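From: Thilini Uddin
To: Saha House residents list
Subject: Re: [saha-house] Bathroom on the second floor, cleaning turns

Berenice Ocampo wrote on Sunday:
> Hello all, I had the bathroom turn this week and I needed much longer
> than the 30 minutes in the plan. Can somebody tell me what belongs to
> the turn and what does not? Also, do we still have the descaler from
> Kurnano, or must I buy it?
> Berenice

Dear Berenice, dear all,

Thank you for asking this. I had the same doubt when I moved here from Durkville, so I will write how I do it and the others can correct me.

To the turn belong the toilet, the shower tray, the glass of the shower and the floor. The wall tiles we do only once in a month, and the next time is in August.

The descaler is finished. I bought a bottle of Lukness instead, it is under the kitchen sink. Please do not use it on the metal frame of the shower, only on the tray and the glass.

For the toilet I put up the lid and the seat, and I wipe under both of them. The bidet panel I clean with a cloth which is only a little damp, and never with spray, because of the buttons.

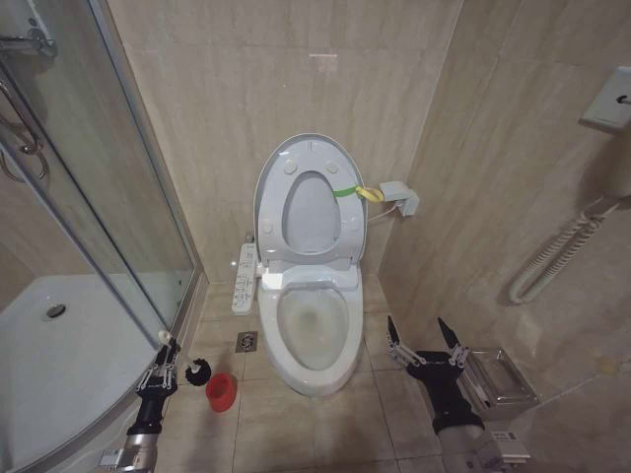 The two drains should also be done, the round one in the shower and the square one in the floor next to the toilet. The square one is easy to forget. I lift the cover, take out the hair and pour hot water in it.

The toilet brush should be rinsed each time. If the head is too old, please write to the list and I will get a new one from the house money.

I would propose that we change the plan to one hour. Is anybody against?

Kind regards,
Thilini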